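Slide 4 - Why folded clothes

Good afternoon again. Before the break I spoke about the model, now I will speak about the data. Please stop me if I go too fast.

In the Flilis project we collect demonstrations with a hand-held gripper. The person does the task with the gripper in the hand, and the camera on it records the view. We have 1,183 demonstrations in total, from homes in Timden and Olville. Each one is cut to the moment of contact plus 2 seconds.
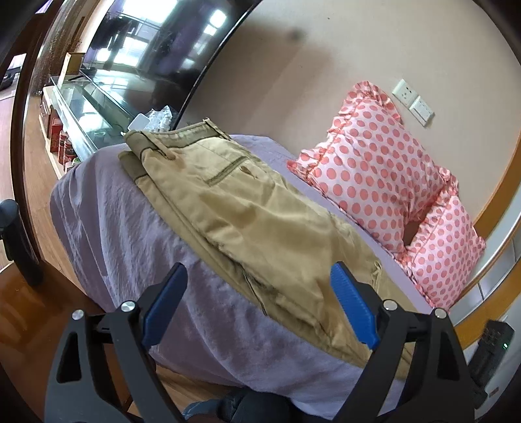

Slide 4: Hand-held gripper with blue finger pads, reaching toward folded khaki trousers on a bed.

(Wait a little, let people look.)

Say: the trousers are a hard case for us. The cloth has layers, and the edges of the layers are close together. Our first policy, Rakena, often chose the wrong edge and took only one layer. Also the sheet is wrinkled, and a wrinkle can look like an edge of cloth.

Slide 5 - Result

We tested on 100 grasps in rooms which were not in the training data. With the wrist view only, 40 grasps took all layers. I know this is not a high number - I prefer to show it before somebody asks.

(If there is a question about force: we do not measure it yet. Go to the backup slide.)

Next slide, the failure cases.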